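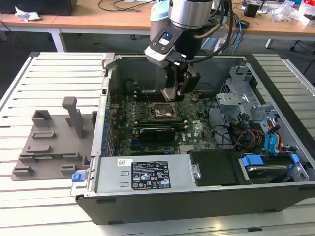

Photo: Paloma Halvorsen / Milerwood refurbishing floor

Robot Bench Walk-Through, Desktop Teardown
Site: Milerwood
Date: 09/12/2022
Inspector: Aoife Dunne
Operator present: Elfriede Thiele

1. Emergency stop within reach of a seated person
PASS. Within reach of a tall seated person. Elfriede can get there with a lunge. Move it closer.

2. Tower unplugged before it goes on the bench
PASS. The tag system works. The old system was Elfriede remembering, and I miss it a little.

3. Side panel off, loose screws in the cup
PASS with comment. The cup is also a coffee cup. Please choose.

4. Arm stopped before hands go in the case
FAIL. Twice I saw a hand go in to hold a cable aside while the arm was still finishing its move. I was told it "always waits there." It waits there because Proston wrote it a pause, and Proston can take the pause out again. Retrain by the end of the shift.

5. Finger screws checked at shift start
PASS. Initialed through yesterday. Today's initials appeared while I was reading the sheet.

6. Fixture clean, pocket free of grit and paste
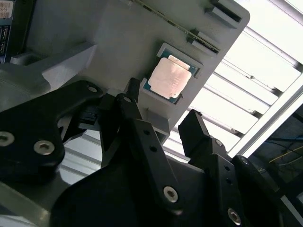
PASS. Wipe it between units anyway, and wipe the lid of the processor before it goes in. Paste travels. I found some on the clipboard.

7. Wrist strap worn by the operator
PASS. The arm does not wear one and has been cited by the staff as a bad influence.

8. Workload and breaks
COMMENT. The plan says 71 units a shift. By hand, two people did fewer and talked more. Now one person feeds the bench and watches, and watching is tiring in a way the form has no box for. Waltraud Kettler asked for a rotation every two hours back in August. I am asking again, in ink.

9. Job sheets match the job
FAIL. The posted sheet still says "remove cooler by hand, mind your knuckles." Elfriede's title is now Cell Attendant, with the same pay and cleaner knuckles. Update the sheet. The pay is above my clipboard.

Open items: 1, 3, 4, 8, 9
Recheck in 7 days. Copy to W. Kettler.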